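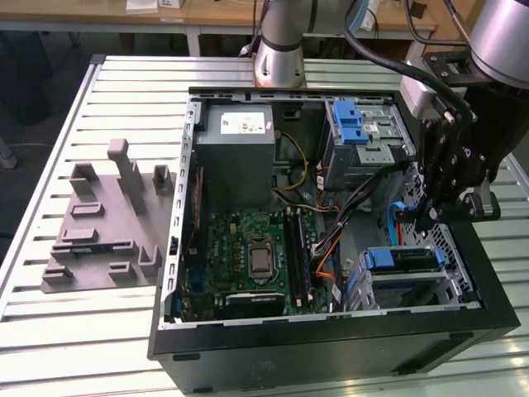
Une unité centrale ouverte sur la table de travail.

Qui sommes-nous ?

Urnetti est une petite maison qui écrit, édite et fait circuler des livres sur le harcèlement scolaire. Des livres pour les élèves, d'autres pour les parents, et puis des guides pour les enseignants, qui nous les réclament à longueur d'année (et tant mieux !).

Tout est parti d'un carnet de lecture photocopié, distribué un mois de novembre dans un collège de la région. On y trouvait des extraits de romans jeunesse, quelques questions ouvertes, deux pages blanches pour écrire ce qu'on voulait. Les élèves ont surtout rempli les pages blanches. Nous avons alors compris qu'il y avait là un vrai travail à mener, et nous ne nous sommes plus arrêtés !

Aujourd'hui, notre catalogue compte 80 titres répartis en 4 collections. Skirkis rassemble les romans à partir de dix ans, avec des héros qui subissent, d'autres qui regardent sans rien dire, et même quelques-uns qui harcèlent, car ces lecteurs-là existent aussi. Tikkanen réunit les guides destinés aux équipes éducatives : comment recevoir la parole d'un enfant, comment parler aux familles, que faire quand tout se passe sur les téléphones, le soir, loin de la cour. Les deux autres collections, plus jeunes, accueillent les albums et les bandes dessinées.
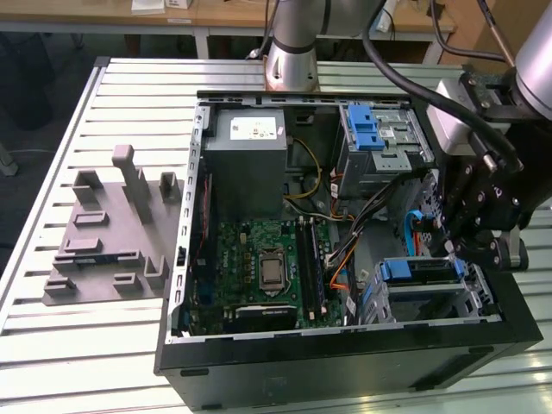
Nous prêtons aussi ! Notre malle Lavelow voyage d'une école à l'autre et contient jusqu'à 300 ouvrages, choisis avec les enseignants selon l'âge des classes. Elle reste tout un trimestre, le temps que les livres passent de main en main, rentrent à la maison et reviennent un peu cornés, ce qui nous fait toujours plaisir. À ce jour, 700 établissements l'ont reçue, du village à classe unique au grand lycée de centre-ville.

Nos auteurs viennent d'horizons très divers : psychologie, enseignement, dessin, théâtre. Chaque manuscrit est relu par des adolescents avant d'être publié, et ils ne nous passent rien, surtout pas les dialogues qui sonnent faux !

Vous souhaitez accueillir la malle, nous proposer un texte ou organiser une rencontre dans votre classe ? Écrivez-nous par le formulaire de contact, en précisant le niveau des élèves et la période souhaitée.

Page mise à jour le 15 juillet 2023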